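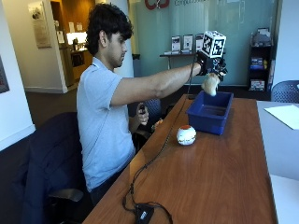 So I sold the chorus for 400 dollars, and I want to say up front that I thought it was a great deal. I was behind on the car. The chorus had taken me maybe as long as it takes to eat a sandwich, and I know that because I was eating a sandwich. Egg salad, parked outside Tesfamariam Sound, waiting for my hour to start.

Tesfamariam was the cheap studio in Zelimville. There was a fancy one across the river with a fish tank, but I was a Tesfamariam girl, and I paid by the hour to stand in a closet with carpet on the walls and sing songs I was pretty sure would change my life. The engineer there had a cold for the entire two years I knew him. He'd say "rolling" and then sneeze, and we'd start over.

That day I walked in humming. I couldn't stop! It was one of those dumb little tunes that goes up where you expect it to go down, and it had maybe nine words, and five of them were "baby." The engineer looked at me over his tissue and asked whose that was. Mine, I said. He asked if I'd mind putting it down quick before we got into my real stuff, and I said sure, and I sang it twice. You can hear the air conditioner on the second one. Remember the air conditioner.

A week later a man from Zakari Records called me at work (I was doing phones at a tire place then, so he had to sit through the whole greeting, including the part about free rotation). He'd heard the tune. He had an artist who needed a chorus. He had a form he could send over, and a check, and he made it all sound like a thing that happened to people every morning.

I signed it on the hood of my car. I didn't read page two. My mother has asked me several times what was on page two.
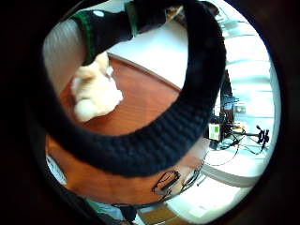
Then nothing happened for months, and I forgot about it, the way you forget about a raffle ticket. I fixed the car. I kept going to the studio. I made a six-song record with my own name on it, spelled right and everything, and I sold most of them out of a shoebox after shows, mainly to people who knew me from the tire place.

And then in June I was in the cereal aisle and heard it come out of the ceiling.

They'd sped it up and put those big clapping drums under it, and some girl with a voice like warm syrup was singing the verses. But when the chorus came around, it was me. They hadn't had her sing it over. They'd just used me, stacked up into a whole choir of me, and way in the back, if you knew to listen, there was that air conditioner, humming along about a quarter tone flat.

I stood there holding a box of bran flakes. A lady reached around me. I wanted to grab her sleeve and say that's my mouth, ma'am, that's my mouth up there in the ceiling. I bought the bran flakes. I don't even like them.

By the Fourth of July you couldn't get away from it. It was in cars. It was at the pool. The kids next door sang it jumping off their porch, and they sang it wrong, going down where everybody goes down, and I had to go inside and shut the window so I wouldn't correct them. I looked up the credits one night and read all the way to the bottom. There were six writers. Six! For nine words and some clapping! I didn't know one of them, and I wasn't one of them.

My mother said get a lawyer. My boss said get a lawyer. The engineer at Tesfamariam said he was sorry, blew his nose, and gave me a free hour, and I felt bad for him and took it anyway.

I did call Zakari. I got a young woman who put me on hold, and I'll give you one guess what the hold music was. I listened to myself sing "baby" for so long that I started doing the harmony. When she came back on the line I was in the middle of it, and there was this pause, and she said, wow, you sound just like the record.

I said thank you and hung up. I don't know why. It was a nice thing to say, I guess, and I'd sort of run out of what I was going to yell.

Okay, so, the Grosmont. The Grosmont is a supper club out past the fairgrounds that does a songwriter night in October, and it's the closest thing we have to a big room. It seats 112 if the fire marshal isn't there. I'd been on the list forever, and my slot came up right after a man who did train songs, with the whistle and all. He was good. People were still making train noises when I sat down.

I had my set planned. Sad one, fast one, the one about my grandmother's kitchen, goodnight. I got through the sad one and somebody's steak arrived during the fast one, and then I was supposed to start the kitchen song, and my hands went and played something else.

I played it slow. I'd never played it on guitar before, and slow like that it wasn't dumb at all. It was kind of lonesome. I only had the chorus, obviously, I never wrote any verses, so I sang it and then just hummed in the place where the syrup girl would go, and sang it again. I could feel the room figuring it out. Forks stopped. A few people laughed, in a friendly way, like oh, she's doing that one, how cute. Then I hit the part where it goes up, and I heard it land on them, all the way back to the bar.

When I finished there was a second where you could hear the ice machine. Pretty close to the right key, too. 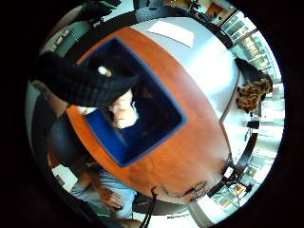

Do that again, came a voice from one of the dark tables by the kitchen door, and then, louder, honey, that's you on the radio, isn't it, I'd know that anywhere.

I had my mouth open to say no. I'd been saying no all summer, it was easier, you say yes and then you have to explain page two. The man with the train songs was leaning on the wall with his whistle around his neck, watching me.

"Yes, ma'am," I said. "That's me."

She clapped by herself for a bit, and then the rest of them came in. I moved the capo up one so I could reach the high part better, and I asked if they could maybe leave the ice machine running.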